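首页 | 班组园地 | 安全与点检 | 表单下载 | 联系我们

双臂备料工位班前点检表(附逐条说明)
适用:Kedcombe 配餐车间及试验间,Hellent 双臂工位 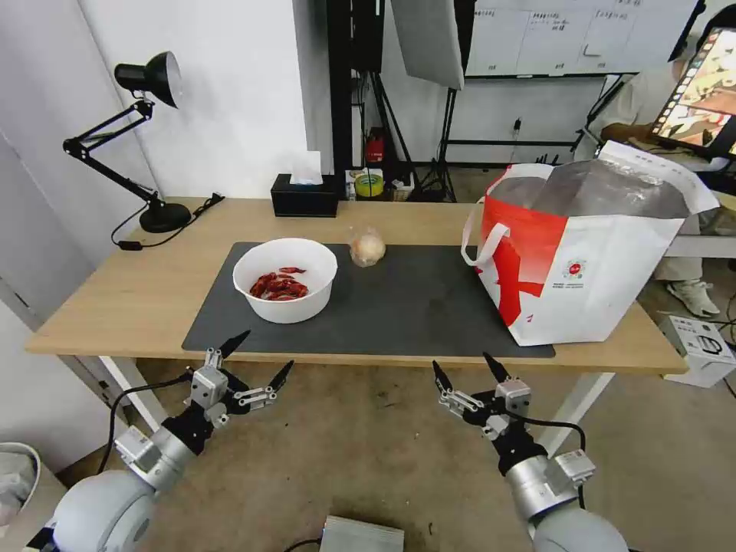
图1 工位台面与双臂:碗装干辣椒、洋葱、保温袋

各位同事,这份表是在旧版手工备料点检表上改出来的。旧表大家用了很多年,刀具、手套、砧板写得很细,可工位上添了两条机械臂以后,有些条目用不上了,有些该看的地方又没写。我把早晚两班这段时间写在表格边上的话都抄了下来,能并的并,不能并的就原样留着,所以读起来啰嗦一点,请多包涵。

使用办法:每班开工前做一遍,换人接手时再做一遍。结果栏填“合格”“待改”或“停用”,填了“停用”就不要上电,等Fiseck的维护同事来看过再说。

一、台面与物料

1. 桌垫铺平,四角不翘。
结果:合格
说明:桌垫是深灰色的,浅色碎屑一眼就能看见,辣椒皮却容易漏过去,请侧着光看一遍,再用手掌轻轻抹一下。

2. 盛干辣椒的碗放稳,碗底下没有垫东西。
结果:合格
说明:以前我们自己抓料,碗歪一点谁都不在意,手自然就跟过去了。现在请大家把碗摆正再走开。碗里少放一些没关系,宁可多添两回。

3. 洋葱外面的薄膜,按当班工单决定拆不拆。
结果:待改
说明:早班习惯带膜放,晚班习惯先拆,两边都有道理,可是交接时常常对不上。请在工单背面写一个“带”或“拆”字,一个字就够,别让接班的同事猜。

4. 保温袋敞口,袋沿向外翻好,整只袋子坐在桌面以内。
结果:待改
说明:袋子大,装了东西会慢慢往外歪,袋沿翻出去的那个角尤其容易探到桌边外头。走过的人衣袖一带就可能碰到,往里挪一掌宽就踏实多了。提手也请顺一顺,不要横在袋口上。

5. 纸巾盒放在桌子后沿,抽口朝上。
结果:合格
说明:有同事问能不能挪到前面,顺手。我的意见是还放后面,前面这一条留给两条臂进出。

二、机械臂与夹爪

6. 上电前,两侧夹爪微张,停在桌沿以下。
结果:合格
说明:这是我们约定的等候姿势。接班的人一看姿势就知道能不能靠近桌子,比翻记录本快。若看到哪一侧停在桌面上方,先不要伸手整理物料。

7. 指尖干净,无裂口,无粘附物。
结果:合格
说明:擦指尖请用湿布再用干布。辣椒油沾上去不显眼,指尖又是黑色的,擦完看看布上有没有红印子,比盯着指尖看管用。擦完记得洗手,别揉眼睛,这句话我每次开会都讲,大家听烦了我也还要讲。

8. 臂上线缆垂顺,不打结,不拖到走道。
结果:合格
说明:线缆要留出余量,绷得太紧也算不合格。

9. 急停按钮试按一次,复位一次。
结果:合格
说明:两个人一起做,一个按,一个看。新来的同事第一周都要亲手按过,心里才有底。

三、周边与照明

10. 台灯底座放稳,电源线不压在桌垫下。
结果:待改
说明:台灯线现在从桌子左边垂下去,离左臂不远。已报Worku加一个线夹,单号732,装好之前请每班多看一眼。

11. 补光灯三脚架撑开到位,脚下无杂物。
结果:合格
说明:白板那边也有支架脚和线,两处挨得近,推小车的同事请绕行。

12. 灭火器取用无遮挡。
结果:待改
说明:灭火器在架子底部的搁板上,位置偏后。搁板附近不要再堆胶带和零碎了,用完请放回抽屉。建议另设挂点,已写进12月的改进清单。

13. 地面纸箱归位。
结果:待改
说明:购物袋那一侧地上有一只白色纸箱,不在走道正中,但从电脑位起身过来的人低头不一定看得见。请收到货架下层。

四、人的部分

这一节是新加的,旧表没有。好几位老同事跟我说,活儿轻了,手腕不疼了,可站在旁边看着反倒更累,眼睛累,心也悬着。我觉得这些话也该进点检表。

14. 看守人员每40分钟轮换一次。
结果:合格
说明:到点就换,不要互相客气。轮下来的人去做装袋复核或者喝口水,都可以,不算离岗。

15. 电脑位与工位之间能听见彼此说话。
结果:合格
说明:坐在屏幕前的同事容易看入神,请在启动前喊一声,听到回应再启动。喊什么都行,我们组喊的是“动了啊”。

16. 手工备料每周练一次。
结果:待改
说明:设备停用的时候,活还是要回到我们手上来做。上回停机,有两位同事找不到自己的手套,忙乱了半天。手套请写上名字,挂回原来的钩子。

遗留事项:线夹(单号732);灭火器挂点;交接时洋葱带膜与否的写法。表格编号703,领用请到班组文件柜第2层,旧版请一并交回,我会把上面的手写备注再看一遍,有用的都留着。

最后更新:12月

读者留言(3)

晚班备料:第3条我们认,以后写字。能不能在工单正面留个小格子?背面经常被油浸了看不清。

装袋组:袋子往里挪一掌宽,试了几天,确实不容易碰到。就是个子矮的同事翻袋沿要踮脚,能不能给个矮脚踏?

老手一个:轮换那条写得好。刚开始我总觉得站着看不算干活,不好意思歇,现在写在表上了,歇得理直气壮一些。手工练习我可以带新人切洋葱,早班下班后都行。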